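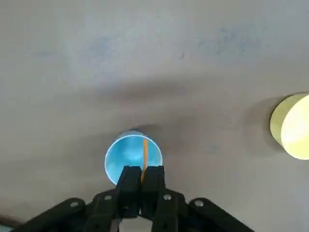
Figure 4. Wrist view with the fingers at the near rim of a blue cup. A straw or stick stands in the cup.

Section 4: Clearing Cups from a Table

This section covers the cup routine on the Flusix arm with the Stoteo two-finger gripper. Finish Section 3 (mounting and zero position) before you start.

4.1 What the routine can and cannot do

The cup routine picks up one cup at a time from a flat table and sets it in a tray. It works well with plain, empty cups that stand apart from each other. It does not wash cups, sort trash, wipe the table or load a dishwasher. If you bought the arm to do those chores, it is not ready for them yet.

In the Skekance test kitchen we ran 126 pickups in February. Plain cups gave little trouble. Cups with something standing in them, such as a straw or a spoon, caused most of the missed grips. A person clears the same table faster. The arm is useful where the job repeats all day and someone is close by to fix a miss.

4.2 Before you start

You will need:
The arm, mounted and zeroed
The cup tray (part of the Lahlou table kit)
Two or more cups of the same size
A dry cloth

NOTE: Use plastic or paper cups for setup. Do not use glass until you have finished 4.5.

4.3 Set up the table

1. Wipe the table. Old marker and ink stains can stay. The software ignores flat marks in most cases, but wet spots shine and may be read as an object.

2. Place the tray to the left of the arm base, within 600 mm.

3. Set the first cup in front of the arm. Leave a hand's width between it and anything else on the table.

4. Turn on the room lights you will use every day. If you set up in daylight and run at night, repeat 4.4 after dark.

5. Look at the shadows. A soft shadow across the table is fine. If a hard-edged shadow falls across the cup, move the lamp or the cup.

4.4 Check the wrist view

1. Open the Wrist tab and press Live.

2. Press Jog and bring the gripper in slowly until the fingers reach the near rim of the cup, as in Figure 4. Both fingers must be visible.

3. Check that the gap between the fingers lines up with the middle of the cup. If it is off to one side, use the left and right arrows. Do not push the arm by hand while Jog is on.

4. Press Find Rim. A green outline is drawn around the cup. If the outline jumps to a neighboring object, move that object farther away and press Find Rim again.

5. Press Save View.

NOTE: Very pale cups under a strong light can wash out so that the rim is lost. Turn Exposure down to 35 and try again.

4.5 Run a test pickup

1. Clear hands, sleeves and cables from the table.

2. Set Speed to Low and Grip to 2.

3. Press Run Once. The arm lowers, closes on the wall of the cup, lifts, and moves to the tray.

4. Watch the cup during the lift. If it slips, raise Grip one step. If the wall bends in, lower it one step.

5. Repeat until you get ten clean pickups in a row. Then you may set Speed to Normal.

CAUTION: Keep fingers away from the gripper linkages while the arm has power. The bars fold together as the gripper closes and can pinch.

CAUTION: Do not run the routine on cups that hold liquid. The arm does not keep a cup level during the move to the tray.

4.6 Cups with straws, sticks or spoons

The gripper may close on the straw instead of the cup wall. The straw lifts, the cup stays where it is or tips over, and the software still reports a good grip.

Take straws out first if you can. If you must leave them in:

1. Turn the cup so that the straw leans away from the fingers.
2. In Options, turn on Offset Grip.
3. Keep Speed on Low.

Even with Offset Grip on, expect misses. Stay with the arm for these runs.

4.7 If the arm stops

Amber light: no rim found. Go back to 4.4, step 4.
Red light: the gripper closed on nothing. Press Stop, open the gripper, and check for a dropped cup before you press Reset.
No light: check the power lead at the base.

Section text and test runs by Raíssa Bastos. Tray loading is covered in Section 5.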